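Pues al final fuimos a la jornada de puertas abiertas de Plunura, la casa de conservas y aliños, ¡y qué calor! Llegamos con 15 minutos de retraso porque el autobús de Rotstead paraba en todas partes. La entrada, gratis, y el café bastante malo.

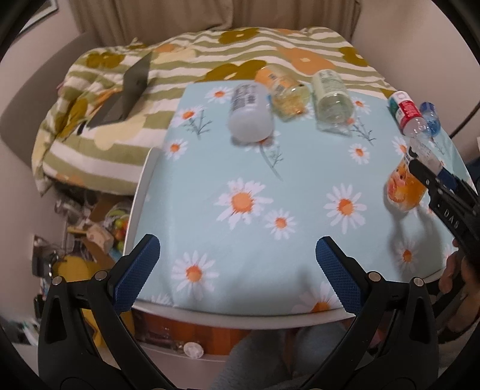
Jadwiga Dudek nos llevó por el almacén contándonos lo del vinagre (lo guardan en barricas viejas, huele que alimenta). Yo me compré dos botes de mostaza y me quedé con ganas del aceite, que se había agotado. El año que viene madrugo más.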